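Gallery: Block Pushing at Sorkbridge
Pushing Group, posted 27 Mar 2020

One finger, one board and a lot of small colored blocks. Our pushing project has taken over the bench at the Sorkbridge lab this past year, and people keep asking to see it, so we finally gave it a page of its own. 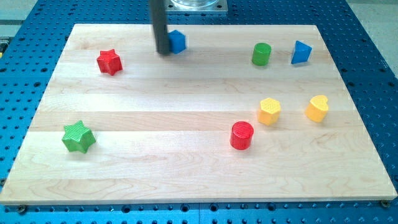

The finger at the blue cube, with the rest of the blocks spread out over the board.

If you have never watched a robot push things, it is much more fun than it sounds. Pick-and-place gets all the attention, and we love a good grasp as much as anyone, but a grasp hides a lot. Once the fingers close, the object mostly goes where the hand goes. A push gives you none of that. The block slides, turns, slips off to one side, and all you have is a rounded tip and whatever you learned from the last try.

What we wanted to find out

The question came from Miroslava Havlíček, who had been reading old papers on planar pushing and got annoyed (her word) that nearly all of them hand the robot the exact outline of the object and a friction number. She wanted to know how far you could get if the robot had only a camera picture and a short typed instruction, such as "move the blue cube next to the green cylinder." No outlines, no friction table, no block coordinates.

So that is the project. The robot gets a picture and a sentence, picks a small motion for the finger, gets a new picture, and does it again until it thinks the instruction is done. We call the controller Hastlow. It was the name of a folder on Vojtěch's computer and it stuck.

About the blocks

There are four colors in the set, and the shapes go from easy to really annoying. A cube is friendly: it has flat sides, and if you push near the middle of one it mostly behaves. The cylinders stand upright and have no flat side to push on, so a push a little off center sends them sideways. The hexagon is somewhere in between.

Then there are the stars! A star has points, the points have gaps between them, and a finger that lands in a gap can steer the block almost as if it had hold of it. Land on a point and the whole thing spins. We argued for a week over whether to leave the stars out of the first experiments, and I am so glad we didn't. Some of the best behavior we have seen came from them.

Colors and shapes repeat on purpose. With a red star and a green star on the same board, the word "star" doesn't tell the robot enough, and with a red cylinder there too, "red" doesn't either. It has to use the full phrase. Our very first model was quite happy to grab on to the color and ignore everything else, and a board with one block of each color would have let it get away with that forever.

How a session goes

One of us spreads the blocks out by hand. We tried letting the robot shuffle them itself, and it worked, but the layouts got clumpy after a while and everything ended up toward one side.

Then an operator drives the finger while a second person gives instructions out loud, one after another, and changes them whenever they like. "Push the heart toward the hexagon." "A bit further." "Now bring the green star back." The motion and the pictures are logged together and the instructions are typed up afterward. Vojtěch Doležal drove most of the sessions and has become scarily good at it. He can walk a triangle across the board without ever letting it turn, and the model picked up that habit from him, down to the little pause he makes before a correction.

We ended up with 2785 pushes in the training set. By today's standards that is a small pile of data, and we were fully prepared for it to be too small.

What we found

We kept back 255 instructions for testing, all with starting layouts the model had not seen. The results are in the tech report, broken down by shape, so I will stick to the parts that made us happy.

It recovers. This is the big one for us. When a block slides off the tip, Hastlow goes back around behind it and starts over from the new position, and we never wrote a rule for that. Operators slip all the time, so the data is full of fumbles and fixes. We had planned to clean the fumbles out before training. Miroslava talked us into running it both ways, and the model trained on the messy set was clearly the better one.

It takes the long way when it has to. If another block sits in the path, the finger usually goes around. On crowded boards it still bumps things now and then, and it does not go back to tidy up what it knocked.

It slows down near the goal. Big strokes at first, then smaller ones. You can see it plainly in the logs, and even more plainly if you stand at the bench.

What still goes wrong

Cylinders, mostly. Long pushes on a cylinder drift, the model corrects, overcorrects, and you get a wobbly path that eventually arrives. We think it needs to see the contact point better than it does now, and the finger itself sometimes blocks the view of the very spot that matters.

Words for direction are the other weak point. "Next to" works well, "behind" is shaky, and "between" depends a lot on how far apart the two blocks are. Some of this is our own fault. When we went back over the sessions, it was plain that we didn't agree with each other on what "behind" means on a flat board – behind from the operator's chair, or behind from the camera? We have now settled on the camera and are relabeling.

What's next

In May the second round starts, with 2 operators taking turns at the controls so that the model sees more than one driving style. We also want longer instructions that take several pushes on several blocks, things like sorting by color or lining up a row. Early tries at the row have been promising and very entertaining to watch. The first block goes in nicely, the second goes in nicely, and the third tends to nudge the first.

Our friends at Griltstead are setting up a board of their own with the same shapes, and we will swap models once both benches are running. Their lighting and camera angle will be different, which should make for a tough test.

Thanks to the Sýkora workshop for all the help with the bench, and for answering a frankly unreasonable number of emails about hole spacing.

Questions about the data format should go to Vojtěch, and anything about the instructions and labels to Miroslava. Visitors are welcome at the bench when a session is on, just knock first.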